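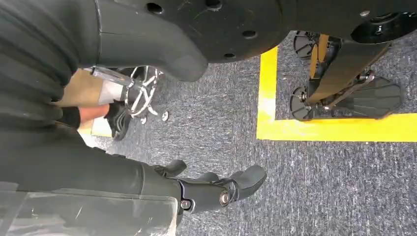 Gripper, side view

Hanging the Vudton Seed Feeder

1. Pick a branch or pole hook at least 7 feet off the ground.
2. Thread the cable through the lid and close the clip.

Caution: The Vudton holds 2 pounds of seed when full. Do not hang it from a dead branch. 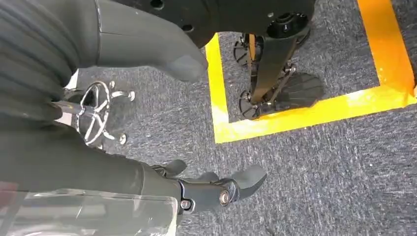

Filling and Cleaning

3. Slide the lid up the cable and pour in seed to the fill line. Shake out old husks first. 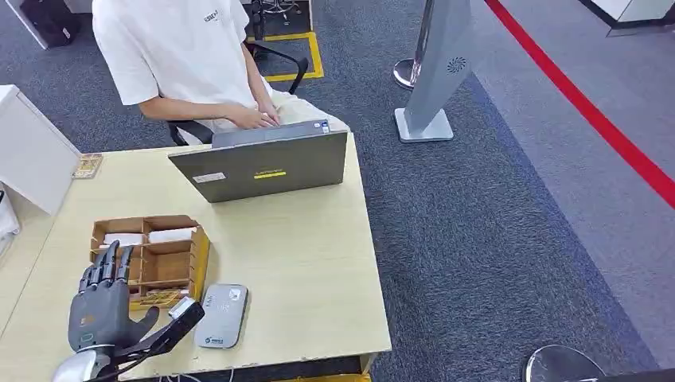 4. Lower the lid until it clicks. In wet weather, check the seed every few days and throw out any that has clumped.

Note: Wash the tube by hand. Let all parts dry before refilling.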